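We use cookies to improve your visit. By continuing you accept our cookie policy.

Flamik opens office clear-out service to small firms

Flamik, the office moving and storage company, will offer its desk and meeting room clear-out service to firms with fewer than 92 employees starting in December.

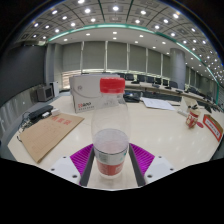
Danylo Didenko told the company he had put off clearing his own meeting room for most of a year. The big furniture was easy to deal with, he said, and it was the half-finished drinks, paper folders and cables that kept piling up on the table until people stopped booking the room.

Under the new service, a two-person crew visits the office, sorts what is left on tables and low shelves, and agrees with the client on what stays. Drinks are poured out and the bottles recycled. Paper folders are never opened by the crew - they are boxed, labeled with the room name and handed back to the office manager. Power strips, adapters and loose cables are bundled and tagged.

Old monitors, including CRT models, are collected separately and taken to a licensed electronics recycler. The client receives a receipt for each one.

Flamik tested the service last spring at the offices of Hnatiuk and Galletti. Crews cleared 102 rooms over the trial, and filled 549 boxes. Most rooms took less than a morning.

"We were asked for this by offices that had no plans to move," said Stefaniia Chornovol, head of client services at Flamik. "They wanted their tables back."

Visits can be booked between 7 a.m. and 6 p.m. Clients are asked to name one contact person who can answer questions about papers and equipment during the visit. Boxes can be stored with Flamik for up to three months.

Press contact: Vitalii Pylypenko, Flamik press office

3 shares | 0 comments

© Flamik. All rights reserved. Back to top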